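Old tower teardown – board first or drives first?
Gallardo Hardware Forum > Desktops

demetrio_p
Taking down an old desktop tower for parts. The side panel is off and the cooler is off the CPU. The board is a green one with a PCI slot and black memory slots, and I plan to sell it with the processor left in the socket.

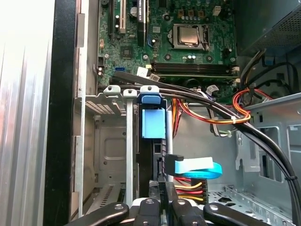
Inside the case, CPU exposed

Do I pull the board now or deal with the hard drive first? I paid 8 dollars for the whole thing, so no great loss either way.

loltness
Drive first. It's the only part in there that can have somebody's files on it. Then unplug everything from the board and lift it out.

Drisdale
I'd do the board first. More room to work once it's gone. And put a cover on that socket or take the CPU out – one dropped screw and you'll be sorry.

loltness
The drive doesn't need more room. It's a 3.5-inch, it slides.

demetrio_p
Went with the drive. It's a silver one with a white and blue label. Trying it in the light gray enclosure now, and it has to line up with the slot or it sits crooked.
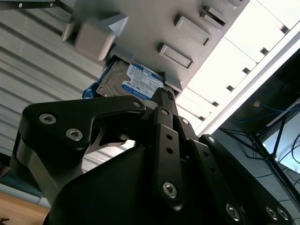 Reply #7 – Gostia
Don't force it. Back it out, get it level and try again. If it's a 1TB I'd keep it for backups, after a full wipe.

Drisdale
I wouldn't trust a used drive for backups. Wipe it and use it for stuff you can lose.

demetrio_p
Fair enough. I'll check the health readout before I decide. Board comes out tonight.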